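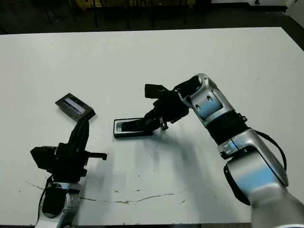

Zurier Tabletop Wear Study
Student project report, Nilton Restrepo and Gavin Guthrie
April 18, 2025

The Zurier tabletop was sold to our department as a surface that "stays white." We wanted to know if that was true, and we started out doubting it. A white top shows everything, and the seller's leaflet gives no test method, only a promise.

The top has a thin, wavy brownish line running across it, plus small dark specks and smudges toward the middle. Gavin thinks the line is a scratch that has picked up dirt. I think it could just as well be a stain. We went back and forth on this for a week and the report leaves it open.

Method

We rubbed nine small patches with a damp cloth and the Bonsu cleaner, then did the same on an older Oltby top from the storage room. Each patch got six passes. Gavin did all the rubbing so the pressure would be close to the same, though we had no way to measure it. Before and after, we took a reading with the lab's light meter, always with the ceiling lights on and the blinds down.

Results

The Zurier top read 855 on the meter before cleaning and the same afterward. The Oltby read 535 both times. At first we wrote this up as "no wear from cleaning." I no longer trust that sentence. The meter takes in a wide patch, and a speck or a thin line hardly moves the number. Two surfaces that look quite different up close could give the same reading.

Dark, glossy things are also a problem. A phone-sized object lying flat nearby changes how the white looks to the eye, and shadows turn it a soft gray. We should have cleared the table for every reading. We did so for the later ones only.

What we would change

Use a closer lens and a fixed lamp. Mark the patches with tape – we used pencil, and the cleaner took it off. Start in August, when the room is free for longer.

The leaflet's claim is still untested as far as I am concerned. Gavin would put it a little more kindly.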